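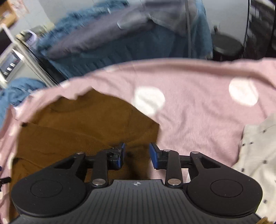 Ticket 462: Boiler keeps dropping pressure, upstairs radiators cold
Status: Closed
Opened by: tenant, top flat, Planddale

First entry

Hello! I've been told to put everything in one ticket instead of ringing, so apologies, this will be long. The boiler (a Flulitero combi, the white one in the kitchen cupboard) has started losing pressure overnight. I top it up to the green bit before bed, and by breakfast the needle is sitting right at the bottom and there's an F4 on the display. Then no hot water until I top it up again. It did something similar in December but only the once, and I put it down to the cold snap.

Things I've tried so far:

Switched it off at the wall and back on. No change.
Topped up using the silver loop underneath, and made sure both taps were properly shut afterwards.
Felt under every radiator with a bit of kitchen roll. All bone dry, apart from the bathroom one, which I'd just splashed myself.
Looked at the ceiling in the hall for damp. Nothing new, just the old tea-coloured ring that was there when I moved in.

Is there anything else I can check before somebody comes out? I don't mind having a go as long as it doesn't involve taking the front off.

Reply from support

Thanks for the detail. Please don't remove the cover. Could you note the pressure last thing at night and first thing in the morning, with the heating off the whole time? Also look outside for a small copper pipe that comes through the wall and bends back on itself, and tell us if it's dripping.

Second entry

Right, did the night test. It read 1.5 when I went to bed and 1.4 when I got up, so it hardly moved at all with the heating off. Which surprised me, I was expecting another F4. Then I ran the heating for an hour (windows open, it's June, I was boiling) and the needle shot up to almost 3, and once it had all cooled down again it was back at nothing.

Found the copper pipe! It's out above the bins, I'd always thought it was something to do with next door. It was dry in the morning, but while the heating was on it was dribbling down the brickwork. I tied a sandwich bag over the end with a freezer clip and got a good couple of tablespoons in it. I've taken the bag off again, in case you were worried.

The upstairs radiators, by the way, are still cold at the top and warm at the bottom. I'd mentioned that in my old ticket but I think it got closed when the flat changed over to the new system. The box room one is the worst and gurgles like a drain.

Reply from support

That's very useful, and please do leave the bag off, as the pipe must stay open. Going up to 3 and letting water out at the pipe points towards the expansion vessel. We'll book an engineer. In the meantime you can bleed the upstairs radiators with the heating off and cold, then top up to 1.2, no higher.

Third entry

Bled the radiators. I couldn't find the key anywhere, spent ages going through the drawer with the takeaway menus and the dead batteries, and in the end bought one at the hardware shop on the corner. Bedroom one hissed for a few seconds and that was it. Box room one hissed for so long I sat down on the floor and waited, then spat black water on my sock. Old towel next time.

Topped up to 1.2 as you said. It still climbs when it's on, but the radiators are hot right to the top now, so that's one half sorted. Do I need to do anything about the black water? It's stained the skirting a bit.

Also, can the engineer come after 2? I'm on earlies this week and the buzzer doesn't work, so they'll need to ring my mobile from the street. Parking's easiest round the back by the garages.

Reply from support

After 2 is fine and the note about the buzzer is on the job. The black water is normal sludge. The engineer will check how dirty the system is and add inhibitor if needed.

Fourth entry, June 27, 2025

Engineer's been. It was the expansion vessel, flat as a pancake, no air left in it whatsoever. He pumped it back up and it held, so no new part for now. He also changed the pressure relief valve, as he said once they've started weeping they don't always seal again, and he put a bottle of inhibitor in through the bathroom towel rail.

Ran the heating for an hour with him here and it went from 1.2 to 1.6 and stopped. Outside pipe dry. Hot water's lovely too, I've already had a bath.

Happy for this one to be closed. Could you open a separate one for the buzzer please?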